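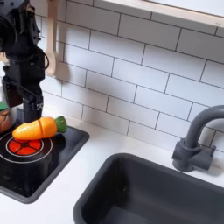
Shufen Xu
Columnist, early childhood

Every January the parents in my building put the old toys beside the mailboxes, and the play kitchen is often the first to go. The children are five or six by then, and the parents say they are ready for something more educational. I want to disagree with this, politely.

I grew up without a toy kitchen. My grandmother gave me a real pot and some dry beans, and I was happy. So I do not say a child must own one. But when a family already has it, I think it should stay a few years longer.

Look at the carrot. It is bright plastic, with a seam across the middle where the pieces join, and a thick green top that no farmer would recognize. It lies on a burner that is printed red and will be red forever. A four-year-old accepts all of this. A seven-year-old begins to argue. Who turned on the stove? Why is the carrot cooked whole? My daughter once made me wait 37 minutes for a soup, and she wrote the bill herself. It was 2000 dollars, without bread.

My neighbor Muireann Mulcahy believes older children should cook real food instead. I agree that they should, and mine peels potatoes now. But at the real stove I am always saying "careful" and "not yet." At the small one she is the person who says it, usually to me.

Some toy makers now add sounds and lights to the burners. I would leave them out. My daughter does the boiling sound with her mouth, and she changes it for rice.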